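# 工作簿：执照记录的行业归类

2026年9月26日，Nillbridge，数据室

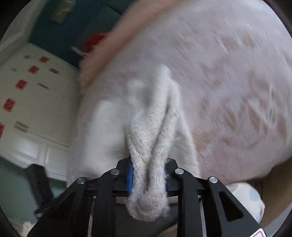

白色针织布，拧成绳状，末端起毛。

今天的任务：继续核对企业执照登记表里的“活动代码”，主要看轻工制造和相关贸易。数据是 Nillbridge 登记处三月导出的那一份，一共 4,000 条。我先写方法，然后写结果，最后写没有解决的问题。中文如果有不自然的地方，请同事直接在旁边改，我会看。

## 开始以前的状态

上一次结束的时候，程序 Stelura 已经可以读整份表格，也可以把同一家公司的不同执照放在一组。但是当时的分组只看公司名称，没有看地址，所以有一些名字相似的公司被放在一起了。例如两家都叫“海湾贸易”，一家在 Drilton，一家在 Marsden，经营的东西完全不同。

今天我想回答的问题很简单：在每一个区里，做制造的公司有多少，做买卖的公司有多少，两样都做的公司应该怎么算。

问题虽然简单，答案取决于怎么数。如果数执照，一家公司有两张执照就数两次。如果数公司，就必须先决定哪一个区是它的区。登记处以前发的简报好像是数执照的，但是表格下面的注释写的是“公司”。我写了邮件去问，还没有收到回复。在收到回复之前，我两种都算，分开保存，文件名里写清楚。

## 字段

这次只用 5 个字段，其他的列先不读：

- 执照编号
- 公司名称（登记时的写法，不修改）
- 活动代码
- 登记地址所在的区
- 执照状态

“成立日期”我本来也想用，可是这一列里日期的写法不统一，有的先写日，有的先写月。像三月四日和四月三日这样的情况，从表格里没有办法区分。所以暂时不用，等登记处给说明。

“执照状态”有有效、过期、暂停，还有空白。空白的意思我不确定。我查了登记处的填写指南，里面没有提到空白。今天的做法是把空白单独放一类，不算有效，也不算过期。

## 规则

归类用 3 条规则，按顺序执行，前面的规则已经得出结果，后面的就不再执行。

1. 如果活动代码属于制造部分，而且同一组里没有贸易代码，记为“制造”。
2. 如果活动代码属于贸易部分，而且同一组里没有制造代码，记为“贸易”。
3. 如果同一组里两种代码都有，记为“兼营”，不再拆开。

第三条是我和同事讨论以后定的。以前我们把兼营的公司算到制造里面，理由是制造的执照比较难拿。这个理由有它的道理，但是读报告的人看不出来，他会以为这些公司只做制造。分开写比较清楚，以后谁想合并，自己加起来就可以。

维修的代码放在哪里，还没有定。修理机器、修理船、修理家具，在登记处的目录里都在“服务”下面，可是有些公司的名字里明明写着“制造与维修”。今天不处理，所有维修代码都留在外面，并在输出文件里加一个标记。

## 过程

上午先改分组的方法。现在 Stelura 比较公司名称以后，还要比较登记地址所在的区。名称一样而区不一样的，不自动合并，放进待查清单。这样做的坏处是，一家真的有分店的公司会被分成两家。我认为这个错误比较容易发现，因为待查清单里两行挨在一起，看一眼就明白。反过来的错误，把两家不同的公司合成一家，是很难发现的。

改完以后第一次运行失败了。原因是公司名称里有全角和半角的括号，程序认为它们是不同的字符。我加了一个转换的步骤，只用于比较，不改变原来的写法。第二次运行正常。

然后我发现另外一个小问题：名称最后的空格。有的行有，有的行没有，眼睛看不见。这个问题我去年在别的表格里已经遇到过，还是忘记了。请大家以后导入任何登记表的时候先去掉首尾的空格，我把这一条也写进共用的说明里了。

下午做人工核对。程序不能决定的记录一共 75 条，我全部自己看了，没有抽样。看的时候我只看名称、代码和区，不去网上查公司的网站，理由是网站上写的业务和执照上写的业务经常不一样，而我们的报告讲的是执照。

## 人工核对时的观察

这一部分写得比较乱，是按照我看到的顺序写的。

纺织和玩具的代码很容易混。做布料的公司，如果也做填充玩具，有时候用布料的代码，有时候用玩具的代码，有时候两个都用。在目录里这两个代码都属于制造，所以对“制造还是贸易”的结果没有影响，但是如果以后要做更细的表，就会有影响。

针织品在目录里有自己的代码，可是不少公司用的是上一级的“纺织品”代码。我猜是填表的人觉得写得宽一点比较方便，以后增加产品不需要改执照。这只是我的猜测，没有根据。

Drilton 的记录比较整齐。名称的写法统一，区的名字也没有缩写。Marsden 的记录里，区的名字有全称，也有缩写，还有一种旧的写法，看来是区界调整以前留下的。我做了一个对照表，放在 Stelura 的设置文件夹里。旧的写法我全部对应到现在的 Marsden。严格地说，旧区的边缘有一条街现在属于 Drilton，但是表格里没有街道，我没有办法分开。报告里应该加一个注。

有一条记录，公司名称那一栏写的是一个电话号码。我没有删除它，标记为“名称错误”，活动代码照常统计。

还有一些公司的名称里有“国际”或者“集团”，而执照只有一张。名称大，不等于公司大，写报告的时候不要用名称来推测规模。我写在这里，因为在上一份草稿里我自己犯过这个错误，是同事看出来的，谢谢。

## 结果

按执照数和按公司数，两种结果都已经保存。我今天不把各区的数字抄进工作簿，理由是空白状态的问题没有解决，数字还会变化。抄在这里，以后容易有人引用旧的。可以先写的是方向：

- 两种数法下，各区的排列顺序相同。
- Drilton 的贸易执照多于制造执照，Marsden 相反。
- 兼营的公司在 Marsden 比较集中。原因不清楚，可能和那里的厂房租约有关，也可能只是登记习惯不同。
- 把空白状态算成有效以后，Marsden 的变化比 Drilton 大。所以空白的意思必须问清楚，才能发表。

我也试了把维修代码放进制造，看一看结果会怎么样。顺序没有变化，但是两个区之间的差距变小了。这个试验的输出放在“试验”文件夹里，请不要拿去做图。

## 关于写法的讨论

午饭以后和同事谈了报告的第一句应该怎么写。我的草稿是：“本市从事制造和贸易的公司主要在两个区。”同事认为“主要”这个词太含糊，读者不知道是一半还是大部分。我同意。改成直接给数字，等数字定下来再填。

另外，“占比最大”和“数量最多”在我们的稿子里混着用。如果只比较区和区，两个说法的结果是一样的，但是放在同一段里读起来像是在讲两件事。以后统一用“数量最多”。

“执照”和“许可”也要统一。登记处的中文页面两个词都有。我建议用“执照”，已经全文替换过一次，替换以后要注意“许可证编号”变成了“执照证编号”，这个要用手改回来。我改了看到的地方，可能还有漏掉的。

## 没有解决的

- 登记处的简报数的是执照还是公司（等邮件）。
- 空白状态的意思（同一封邮件里问了）。
- 日期的写法，先日还是先月（也问了，放在邮件最后，希望他们看到）。
- 维修代码的位置。需要我们自己决定，建议下次开会用一点时间讨论。
- 旧区名的那条街。如果能拿到带街道的表格，可以解决，不然就加注。

## 下次要做

先把待查清单里名称相同而区不同的记录再看一遍，这次换一个同事看，不要先看我的判断。两个人的结果不一样的地方，再一起讨论。我的判断已经放在另外一个文件里，文件名有“勿先看”三个字。

然后给 Stelura 加一个检查：如果某一行的公司名称全部是数字，程序要停下来提示，现在它什么都不说就继续了。

对照表需要备份。现在只有我的电脑和共用文件夹里各有一份，而且共用文件夹里的那一份比较旧，少了最后加的缩写。我今天走之前会更新。

补充：共用文件夹的对照表已经更新。打开的时候如果中文显示成乱码，请在导入时选择 UTF-8，不要直接双击打开。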